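4. Abrir e configurar um processo no Promer

Esta secção é destinada às pessoas que recebem os utentes na clínica jurídica e que abrem os processos de dívida no Promer. Pressupõe que a instalação está terminada (secção 2) e que cada pessoa já possui a sua conta (secção 3). Quem só consulta processos pode passar diretamente para a secção 6.

4.1 Antes de começar

Tenha consigo os seguintes elementos:

– a ficha de atendimento, assinada pelo utente;
– a carta ou notificação mais recente do credor, do município ou do tribunal;
– o seu nome de utilizador e o cartão de acesso.

Se o utente não trouxe nenhuma carta, o processo pode ser aberto da mesma forma, mas ficará no estado Incompleto e o cálculo de prazos não será ativado.

Atenção: nunca abra um processo em nome de um colega. O Promer regista o autor da abertura e este registo não pode ser alterado depois, nem pelo administrador.

4.2 Criar o processo

1. No menu principal, escolha Processos e depois Novo.

2. Introduza o apelido e a data de nascimento do utente. Carregue em Verificar. O programa procura se a pessoa já existe na base.

3. Se aparecer um resultado, abra-o e compare a morada. Não crie uma segunda ficha para a mesma pessoa, mesmo que a morada tenha mudado; corrija a morada na ficha existente.

4. Se não aparecer nenhum resultado, carregue em Criar utente e preencha os campos marcados com asterisco.

5. Em Matéria, escolha o código. Para a dívida de imposto municipal com ameaça de prisão ou de penhora utiliza-se o código 196. Os restantes códigos encontram-se no anexo B.

6. Em Resumo, escreva com palavras simples o que o utente pede. O campo aceita 1000 caracteres. O que ultrapassar este limite é cortado sem aviso ao gravar.

7. Carregue em Gravar. O número do processo aparece no canto superior direito. Copie-o à mão para a ficha de atendimento.

Nota: o número é atribuído no momento da gravação. Enquanto não gravar, dois colegas podem ver no ecrã o mesmo número provisório. Isto é normal.

4.3 Documentos em papel

Digitalize cada documento separadamente e dê-lhe um nome que outra pessoa possa compreender. "Carta do município, maio" é um bom nome; "scan" não é.

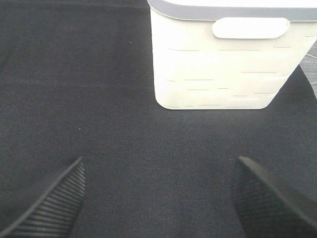 Os documentos digitalizados são guardados no separador Anexos, na ordem em que foram carregados, e esta ordem não se altera quando muda o nome do ficheiro. Para cada anexo indique se existe um original em papel e onde ele se encontra. No campo Local escreva uma designação curta e sempre igual para o mesmo sítio, por exemplo "caixa branca de plástico", se o escritório usa uma caixa como a que se vê sobre o tecido cinzento-escuro. Se um escritório escreve uma vez "caixa branca" e outra vez "caixa 1", a pesquisa por local devolve duas listas diferentes, ambas incompletas. Combine as designações com os colegas antes de abrir o primeiro processo.

Os originais que pertencem ao utente devem ser devolvidos no próprio atendimento, sempre que seja possível. Neste caso, escolha Devolvido no campo Local e peça a assinatura na ficha.

Cuidado: não agrafe nem perfure uma decisão judicial original. Alguns tribunais recusam o documento.

4.4 Configurar os prazos

O Promer não conhece os prazos da lei. Ele calcula somente a partir das regras que foram introduzidas no escritório, pelo que uma regra errada produz uma data errada em todos os processos com o mesmo código.

1. Abra o processo e escolha o separador Prazos.

2. Em Data de partida, introduza a data em que o utente recebeu a carta. A data impressa na carta serve apenas se o utente não souber dizer quando a recebeu; assinale então a opção Data presumida.

3. Em Regra, escolha uma das regras disponíveis. Se a regra que procura não existe, não escolha a mais parecida. Peça ao administrador que a crie.

4. Em Aviso, indique com quantos dias de antecedência deseja ser avisado. O valor de origem é seis dias. Nas audiências recomendamos nove.

5. Em Responsável, escolha a pessoa que receberá o aviso. Escolha também um substituto. Sem substituto, o processo aparece a amarelo na lista geral.

6. Carregue em Calcular e confirme a data com um calendário em papel ou com um colega antes de carregar em Aceitar.

Nota: depois de aceite, a data só pode ser mudada com uma justificação escrita. A data anterior continua visível no histórico.

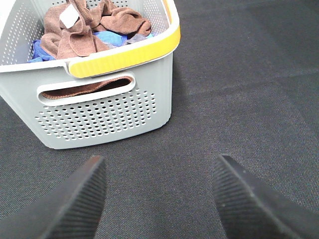 O que acontece se o responsável estiver ausente quando o aviso é enviado?
O aviso segue ao mesmo tempo para o responsável e para o substituto. Se nenhum dos dois o abrir até ao fim da manhã seguinte, o programa envia-o ao supervisor do escritório. O prazo em si não fica suspenso, e por isso a ausência deve ser registada em Equipa > Ausências logo que seja conhecida.

4.5 Atribuir permissões

Cada processo tem três níveis de acesso: Leitura, Trabalho e Supervisão. Ao abrir um processo, o autor recebe o nível Trabalho e o supervisor do escritório recebe automaticamente o seu.

1. No separador Acesso, carregue em Adicionar pessoa.

2. Escreva as primeiras letras do nome e escolha na lista.

3. Escolha o nível. Aos estudantes em estágio atribui-se Leitura, salvo se o supervisor decidir outra coisa por escrito.

4. Se houver conflito de interesses, assinale Excluir. A pessoa excluída não vê o processo nas pesquisas, nem sequer o número.

No escritório de Cletwood as exclusões são tratadas por Emlyn Gronow e, na sua falta, por Rhun Howells. Nos outros escritórios, dirija-se ao supervisor local.

Atenção: a exclusão não impede o acesso ao arquivo em papel. Se excluiu uma pessoa, guarde os originais deste processo em separado e atualize o campo Local. 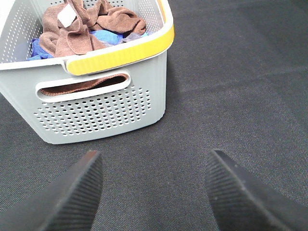

Cesto de plástico cinzento-claro com faixa amarela no rebordo.

4.6 Verificação final

Antes de sair do processo, abra o separador Estado. Os pontos em falta aparecem a vermelho. Os mais frequentes são os seguintes:

Falta consentimento. O utente não assinou a ficha, ou a ficha foi assinada mas não foi digitalizada. Carregue-a em Anexos e escolha o tipo Consentimento.

Matéria sem regra. O código escolhido ainda não tem nenhuma regra de prazo associada. O processo pode ficar assim, mas os prazos terão de ser introduzidos manualmente.

Utente duplicado. Existem duas fichas com o mesmo apelido e a mesma data de nascimento. Não apague nenhuma. Escolha Propor fusão e espere pela resposta do administrador.

Local vazio. Pelo menos um anexo tem original em papel e não indica onde ele está.

Quando já não houver pontos a vermelho, carregue em Fechar abertura. O processo passa ao estado Ativo e aparece na lista do responsável.

4.7 Assistência

Para questões sobre o programa, contacte a assistência da Triseo através do menu Ajuda > Escrever à assistência. Indique o número do processo, mas não escreva o nome do utente nem copie partes das cartas para a mensagem.

Para questões sobre os códigos de matéria e as regras de prazo, contacte Iestyn Owen. Os erros de tradução nesta versão portuguesa do guia podem ser comunicados a Valentin Grabner, que os corrige na edição seguinte.

A secção 5 explica como transferir um processo para outro escritório.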